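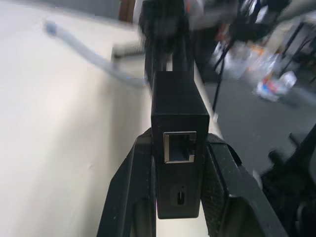

Setau me escribió la semana pasada, cuando mandé el título de la charla, que para qué dedicar media hora a los adaptadores, que eso se compra, se enchufa y se olvida. Pues mira, sí, se olvida, y luego aparece en el fondo de una mochila tres meses después. De eso quiero hablar hoy.

(Saludar. Preguntar quién ha venido con portátil sin puerto de red. Esperar a que levanten la mano, que siempre tardan.)

Bueno, una cajita negra con su hueco para el cable de red y su USB-C. Por mesas como las nuestras pasan a montones y casi todas se parecen: negras, mates, con los bordes un poco redondeados. Yo tengo un cajón entero en la oficina de Illey y os juro que durante años no supe cuál era cuál. Las había que llevaban red, otras solo vídeo, otras que pedían una alimentación aparte que ya no teníamos.

Cuando hicimos la mudanza a Flancombe me puse a vaciar armarios y salieron 169 piezas entre adaptadores, cables sueltos y cargadores. ¡169! Para una oficina donde trabajamos cuatro gatos. (Pausa, aquí se suelen reír.) Y lo peor es que esa misma primavera habíamos comprado seis adaptadores nuevos porque «no quedaban».

Lo que hicimos entonces, y esto lo cuento despacio porque es lo que me preguntan siempre:

Primero, todo encima de una mesa clara. Parece una tontería, pero lo negro sobre una mesa oscura no se ve, y un USB-C y un micro-USB se confunden muchísimo a la primera.

Luego, agrupar por el puerto y olvidarse de la marca. Los que tienen red, juntos. Los que tienen vídeo, juntos. Si uno tiene las dos cosas va con los de red, que son los que más se piden. Esta regla la discutimos una tarde entera, en Pruitt lo hacen al revés y les va bien también.

Después, el cable. Si es fijo, se enrolla flojo, en bucle ancho, y se cierra con velcro. Nada de darle vueltas apretadas a la caja, que el cable sufre justo donde sale. Yo lo hice mal toda la vida y tengo un par con el forro abierto para enseñaros. (Sacarlos de la bolsa. Que circulen. Acordarme de recogerlos al final, que en Pruitt me quedé sin uno.)

Y la etiqueta. En el cable, a un palmo del enchufe, nunca tapando el puerto ni el pilotito, si lo lleva. Rotulador blanco o cinta clara. Letra grande, por favor.

De todo aquello nos quedamos con 126 piezas útiles y el resto fue al punto limpio. Calculé que en compras repetidas se nos habían ido unos 600 euros, y me quedo corta porque solo conté lo que encontré facturado.

(Si voy mal de tiempo, saltar lo de las cajas transparentes y pasar a preguntas.)

Las cajas: transparentes, bajitas, una por tipo. Con las hondas acabas otra vez escarbando. En septiembre volveremos a revisar el cajón, y ya os digo que habrá intrusos.

Preguntas. Seguro que sale la de si conviene prestar los adaptadores con hoja de firma. Mi respuesta: la hoja pegada dentro de la tapa, con un boli atado.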